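小型电蒸锅蒸制面点的操作流程与台面布置
课程项目报告
食品加工基础实验,第二组
执笔:Ekow Asamoah
2025年9月

1 项目背景

本项目为七月预备实验的延续。预备实验中各组使用的锅具不同,摆放方式也不统一,同一批面坯的成品高度和表皮状态差别较大,数据无法合并。本次将锅具、盘具和台面布置固定下来,只考察面坯间距与取放顺序对成品外观的影响。

面坯配方沿用Lamden配方表中的普通馒头一栏,未作改动。和面、分割和搓圆在准备间完成,本报告不再重复,只记录面坯上台以后的部分。

2 器具与台面

台面为白色长方形桌,靠墙放置。电蒸锅居中,玻璃锅盖平放于左侧,白色圆盘置于右侧。锅体上段为不锈钢蒸层,内有多孔蒸盘,下段为浅色底座。蒸层底面的小孔供蒸汽上升,面坯直接放在孔面上。

左盖右盘的布置在试做阶段确定。曾试过将盘放在锅前,取放时手臂要越过盘面,面坯容易被碰到,遂放弃。锅盖不得叠放在盘上,也不得立靠锅身。

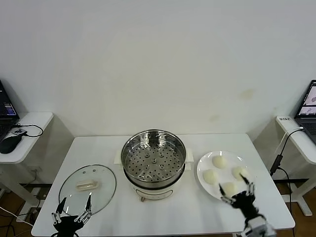

每盘最多放四个面坯,超过此数时相邻面坯在醒发中粘连,分开后表皮破损。面坯之间留出一指以上的空隙,收口朝下。盘面事先薄撒干粉,多余的粉用刷子扫去,否则蒸后底部留有粉斑。

编号规则:每锅一个批号,锅内按左、中、右、后记位。批号写在记录纸上,不写在盘上。Rieger计时器放在记录员一侧,操作员不接触。

3 操作步骤

3.1 加水至内胆刻线,装回蒸层,检查蒸盘是否放平。蒸盘倾斜时,面坯会向低侧滑移,成品底面呈楔形。

3.2 通电预热。出现连续蒸汽后断电,再放面坯。断电放坯是安全要求,各组不得省略。

3.3 由内向外放置,先放靠后沿的位置,再放前面的位置。取出时次序相反,先取前面的。移动时从两侧夹持,力度以不留压痕为准。

3.4 盖上锅盖,通电,同时开始计时。计时期间不开盖。

3.5 时间到后断电,静置5分钟再开盖。开盖时盖沿朝外侧倾斜,使冷凝水流向锅外,避免滴在面点表面。锅盖取下后放回左侧。

3.6 将面点逐个移至圆盘。第一个放在盘的一侧,为其余几个留出位置。盘上各个之间不接触,冷却后再称量。
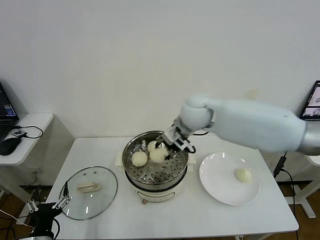 4 结果

正式实验共完成3个批次,全部按第3节的步骤进行。称量以整批为单位,其中最低一批为796克,最高一批为841克。差值主要来自分割环节,与锅内位置无关。

外观方面,位于蒸层中部的面点膨胀较均匀。靠锅壁放置且间隙不足一指的,朝壁一侧略扁,个别表皮有擦痕。后沿位置取放不便,压痕多出现在该处,均位于夹持点。表面水斑仅见于第一批,原因是开盖时盖沿朝向了锅内。第二批起改正,未再出现。

5 讨论

间距的影响比预想的小。只要不接触,成品高度没有可分辨的差别。取放动作的影响较大,尤其是刚开盖时表皮较软,静置时间不足容易塌陷。本组没有对静置时间做梯度,无法给出最短值。

蒸层直径限制了间距的可调范围,四个面坯已接近上限。若要比较更大的间距,应减少每锅个数,或换用Destell双层蒸架。后者两层的受热条件不同,需要另设对照。

6 遗留问题

(1)醒发温度未记录,只记录了时间。
(2)夹持点压痕没有量化指标,目前只分有、无两档。
(3)锅盖与锅沿之间的漏汽量未测。Zodaretti密封圈已申请,到货后补做一批。

原始记录纸随报告交实验室存档。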